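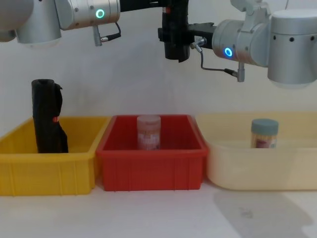
October 23, 2018

Okay, glue notes before I forget everything again. Finally opened up the second batch of hide glue test joints, the ones I set aside in August, and I'm pretty pleased! Batch two is the Pemetti pearls soaked overnight in cold water, then warmed slowly in the little Drorex pot (the lid still rattles, I've wedged a bit of cork under it). I made 19 lap joints in maple and 8 in spruce, same clamps for all of them.

The maple ones are great. I hung the paint can off each joint and kept adding sand, and the best one let go at 117 pounds, with the wood tearing before the glue line did. Spruce was all over the place. Two popped with hardly anything on them, and when I looked at the faces they were shiny, so I think I let the glue gel before I got the clamps on. My fault, the shop was cold that morning and I was fussing with the radio.

Next time warm the spruce first! A minute with the hair dryer ought to do it. Also the glue was a touch thick, it should run off the brush in a string and mine was coming off in blobs.

If anybody borrows the pot, please don't turn it past the pencil line on the dial. The last lot got cooked and smelled like a wet dog for a week.

Still to do: try the Ciltico stuff in the brown jar (I have no idea how old it is, might be junk), scrape the old glue out of the Vlček cello neck joint, and order more brushes. The page with the mixing amounts is 203 in the old binder, the one with the coffee ring on it.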